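Community Help > Workplaces & Events > Demonstrations

Running a robot demo at our open day with real parts. How do you handle the handover bit?

Posted by Ese Abubakar, 16 October 2026

We assemble and repair small control boards in Wonosdale, and this April we're having an open day. My manager came back from a trade visit to a place called Bretel with a gleam in his eye, and the upshot is that I'm now in charge of "something with a robot arm." We have two arms on trial. They've been taking boards out of a slotted rack for weeks without much fuss. What they haven't done is give one to a human being while other human beings stand there with coffee.

The plan is for an arm to pass a board to one of us, who puts it on a tray and walks it over to the test bench. It sounds simple, and it did sound simple, right up until I asked who would be the person with the tray.

My questions, in the order they keep me up:

Should the arm put the board on the tray by itself, or should the person take it by hand? I've seen both and can't decide which looks less like a magic trick going wrong.

Do we use live boards or scrap? My manager says live boards are "more honest." My manager doesn't solder.

How long should one run be? We're expecting 546 people over the day according to sign-ups, and the room holds a lot fewer than that.

Anyone who has hosted one of these, or stood through a bad one, please weigh in. I have a budget of almost nothing and one roll of floor tape.

Vaida Liepiņa

I've hosted four of these and enjoyed one, so take this for what it's worth.

Do the handover by hand first and the tray second. Visitors want to see a person and a machine both holding the same thing. It lasts a moment, and every phone in the room goes up for it. If the arm just lowers the board onto a tray, you get polite nodding, the same nodding people give a dishwasher.

We settled on the hand method at the Veno open day after a morning of arguing. Tray in the right hand, board in the left, and you don't pull. Pulling is what everybody does. You pinch the corner, you wait for the fingers to open, and you try to look as if waiting was your idea. 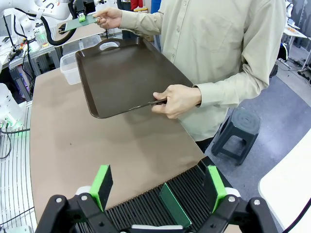

Board changing hands, with the next one waiting in the rack.

Some things I'd do again:

Pick a presenter who can stand still. Our best talker was Heino Žukauskas, and he was hopeless with the tray, because he gestures. We moved him to the front with the microphone and gave the tray to someone quiet.

Rehearse with the actual tray. We practiced with a cafeteria tray and then swapped in a nicer one on the day. The nicer one was deeper, and the first board met the rim at an angle I can still picture.

Use scrap. Your manager can be honest with a board that failed test last year. To a visitor it's green and has bits on it, and that's all the honesty they came for. Keep one good board on the test bench, so that something lights up at the end.

Leave the rack where people can see it. I wanted ours hidden for neatness, and then half the questions were "where do they come from?" Put it out on the table and the question goes away, leaving more time for the other one, which is "will it take my job?" Have an answer ready for that. "Not with that cable" got us a laugh the first time and none whatsoever the second.

On length, we ran nine minutes including talk, and that was two too many. Children leave at five. Engineers never leave, so build in a way to get rid of them. Ours was a second table with leaflets on it.

And tape a line on the floor before the doors open. People will lean toward a moving arm as if it were a campfire. Your roll of tape is the best thing in your budget. Whoever signs off on safety for your arms should decide where the line goes, though, not me and not your manager.

Rasa Ramanauskas

robots are overrated for open days, get a popcorn machine. we had 1844 visitors over a weekend and the popcorn had the longer line both days

Aigars Zariņš

Vaida is right about most of it, and I was at the Veno day, holding the leaflets. I'd argue with her about the tray.

The hand method is nicer to look at. It also depends on your presenter having a good grip, a steady nerve and nothing on their mind, and by mid-afternoon ours had none of these. With a level tray held in both hands, the person has one job, and it's a job people have been doing in restaurants for a long time. Bring the tray up under the board until the two meet, hold it there, and let the gripper do the letting go. 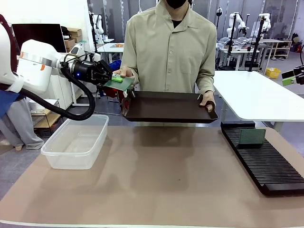 Where you stand matters more than which method you choose. Face the arm and your back will be to somebody, so work out early which side of the room gets the back. At Oda, where I work now, we put the audience on two sides and lost the people behind the presenter completely. They were very nice about it and wrote it down on the feedback form in capitals.

A couple of smaller points. Wear plain clothes. One year we had a man in a striped shirt, and three separate visitors asked whether the stripes were for the cameras. He was just fond of stripes.

Decide beforehand what you'll say if the board drops. We used "and that's why we practice with scrap," and it went over well enough that people suspected us of dropping it on purpose. After the fourth one they stopped suspecting.

Also, do not let anyone narrate it as "collaboration" while the presenter is standing there waiting for a gripper to open. Heino did this for most of a morning. It's a very long word when nothing is moving.

For run length I'd go shorter than Vaida, maybe five minutes with questions afterward, and repeat it on the hour and half hour. Post the times on the door. People will still walk in halfway through and ask if it has started.

Ese Abubakar

Thanks, all. Going with scrap boards, both hands on the tray, five minutes, and the leaflet table for the engineers. I've asked our safety person about the tape line and she's coming by on Monday to look at the room.

Rasa, my manager has seen your reply and is now pricing popcorn machines.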